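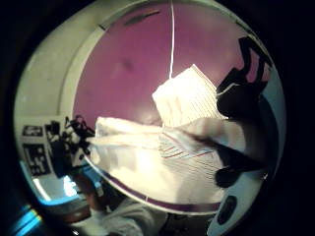 The **Flaltham Airlift Wing** is a military air transport unit based at Flaltham Air Station, on the coastal plain south of Padutari. It carries troops, cargo and medical patients, and it provides aircraft for disaster relief when civil authorities ask for them.

## History

The wing was formed in December, when two separate transport squadrons were placed under a single headquarters. One had flown from Terance, a shorter field with no room for heavier aircraft. Its crews and ground staff moved to Flaltham over the following winter, and the Terance runway was kept as a diversion field.

A maintenance hangar at Flaltham opened on 5 Oct 2021. Before then, major inspections were done under contract at Liao, and aircraft could be away for weeks at a time.

## Organization

The wing has 2 flying squadrons, a maintenance squadron and an aerial port section that loads and unloads cargo. It operates 11 aircraft and has 396 military personnel. Civilian employees work mainly in supply and in the fuel depot.

## Operations

Scheduled flights link Flaltham with Liao and Padutari. Other missions are assigned by the national transport command, which also sets the order of priority when requests overlap. Medical flights come first. The passenger terminal can process 500 people a day.

## See also

- Terance Airfield
- Aeromedical evacuation
- Tactical airlift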